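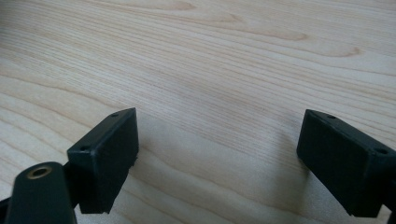

Workshop Tips: When the Gripper Finger Comes Loose (and Other Ways to Lose an Afternoon)

The left finger of my hand-held gripper let go at 678 cycles. I know the number from the log, which kept cheerfully adding to it for a good while after the finger had stopped taking part. According to the computer, every grab was fine. According to the wooden spoon on the floor, opinions differed.

I do this work in Larville, in a shop better suited to fixing chairs, and I have now made most of the mistakes a pair of printed fingers allows. What follows is the part worth passing on. It applies to hand-held grippers and mostly to the ones bolted on the end of an arm, though an arm will make the same mistake with more conviction.

First, stop squeezing

A loose finger invites you to squeeze again and see what it does. You already know what it does. Let go of the trigger, unplug the thing, and wait until it is really off. On a gripper with a motor, keep your own fingers out from between the jaws until you have pulled the power. The stop button on the screen is a polite request. A pulled plug is a decision.

If the jaws are closed on something, leave the something there. I once pried out a mug with a screwdriver and got back a mug, a chipped finger block and a new idea of what the mug was worth.

Then put a light-colored tray or a towel under the work before you back out any screws. Small black screws dropped on a shop floor belong to the shop floor.

Find out which part let go

There are really only a few suspects. Hold the body still and wiggle the finger by its tip, gently, up and down and then side to side.

If it rocks along its length, look at the mounting screws. One has probably backed out and the other is working alone and resenting it.

If it twists and the screw spins forever without getting tight, the threaded insert has come free in the plastic. Tightening will make this worse. I kept tightening, naturally.

If the finger is solid but the whole arm behind it moves, check the pivot. A little play is normal on most of these. Compare it with the other side before you take anything apart, and write down which side you took apart, so that the good one stays good.

If nothing is loose at all and the grip still slips, wash the pads. Dish soap and warm water, off the tool, dried overnight. I have replaced perfectly sound parts that were suffering from butter.

Reseating a brass insert

You will need a soldering iron with a tip that fits the insert, a scrap of the same plastic, pliers, and an open window.

Practice on the scrap. Everybody skips this, and I skipped it too, and my first insert went in at the angle of a fence post after a storm.

Heat the iron to the low end of what melts your plastic. Set the insert on the hole and let the iron rest on it. The weight of your hand is plenty. When it sits just above flush, take the iron away and press the insert level with something flat and cold. I use the back of an old chisel. Leave it for 5 minutes with no screw in it, and do not test it to see if it has set. If you smell something sharp and sweet, the iron is too hot and you should be standing nearer the window.

If the hole has gone oval, the part is finished. You can fill it with epoxy and drill it again, and it will hold well enough to fool you until the day you lift something with soup in it. Print a new one. Make the wall around the hole thicker by 2 mm while you have the file open.

Thread locker is not a personality

My theory for years was that if a little was good, a flood was better. I used Skilik, the medium one, and put on enough to run down the screw and into the pivot, where it set very nicely. The finger did not come loose again. It did not come anything again.

One small drop, on the threads only, applied with a toothpick. Check the label before letting it near plastic, too, as some thread lockers will craze certain plastics and leave fine cracks around the hole. A nylon-insert nut on the far side does the same job with no chemistry at all, if there is room for one.

Snug the screws by hand with a short driver. Put the power driver back in its box. It is not invited.
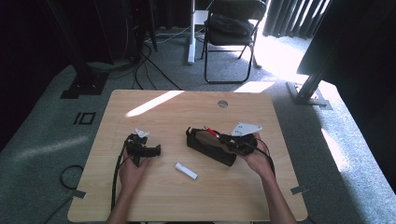

Can I keep using the gripper with one slightly loose finger if I only pick up light things?

Stop and tighten it first. A loose finger wears its own screw hole with every squeeze, so light work only delays the failure, and a finger that drops off can jam the jaws or land somewhere near your hand.

Cables, the other thing that goes wrong

Half of what I took for finger trouble was cable trouble. The grip would go soft, come back, and go soft again, always when I reached to the same side. Before you open anything up, reach slowly through your whole range with the jaws empty and watch for the spot where it acts up. Then look at what the cable is doing at that spot.

Leave a loose loop where the cable meets the tool, big enough that your wrist can turn both ways without pulling it straight. Anchor it to your forearm with a soft strap, or run it off the back of the bench. Zip ties are fine if you can still slide the cable under them. Pulled tight, they crush it, and then you own an intermittent fault, the most educational kind.

On the floor, coil what you don't need and push the coil where feet don't go. I would like to report that I learned this from a book. I learned it from a stool, going over backward with a gripper in each hand and a strong wish to let go of neither.

Cloth tape holds a cable down well for an afternoon and leaves a gummy stripe after a month. If it has to stay longer, spend the money on a rubber cable cover.

The tabletop

My bench top is a Danwood table I bought used, and it had a nice finish until I started dragging things over it. A bare finger tip coming down on wood at an angle makes a small dent shaped like a comma. Enough of them and the table begins to look punctuated.

Break the lower edges of the fingers with 1000 grit paper, used wet, a few strokes and no more. You want the burr gone and the shape left alone. Stay off the inner faces, which need to meet flat.

For dents already there, a damp cloth and the tip of a warm iron will raise the shallow ones in solid wood. Try it on the underside first. On veneer, live with the commas.

Sunlight is worth a mention. If your tool relies on a camera or markers, a bright stripe across the table can throw it off at one time of day and leave you blaming the screws. I spent most of a February chasing a fault that showed up at 3 p.m. and went home at 4. A curtain fixed it. The curtain cost less than the screws. 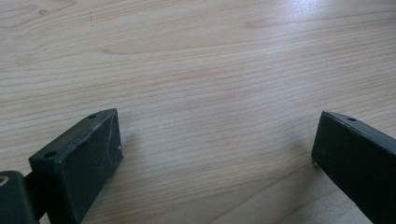 Jaws open over bare wood. Look for pale scratches on the left finger.

Reading the scuffs

Fingers scuff, and a few fine lines mean only that they have been to work. Wipe them and carry on. What you want to catch is a line that starts at a screw hole. Run a fingernail across it, and if the nail catches, treat it as a crack and change the part.

Scuffs on one finger and hardly any on the other may mean you favor a side, or that the jaws are closing off center. To check, close them slowly on a strip of paper and pull. It should drag evenly across its width. If it swings around like a gate, one face is meeting before the other, and you should loosen both screws, close the jaws lightly, and tighten again with the faces touching.

Keep the old finger. Write on it in paint pen what killed it. Mine live in a coffee can, and when a new one starts acting strangely I go through the can before I go through the manual.

Before you plug it back in

Count your screwdrivers out of the way. Turn the finger by hand through its full travel with the power off and listen for clicking. Put a dab of paint across each screw head and onto the plastic, so that a screw that has moved shows up as a broken line. Check the dabs whenever you stop for coffee.

Then plug it in and close the jaws on something soft and cheap. I use a sponge. It has been dropped more than anything else in the shop and has never once brought it up.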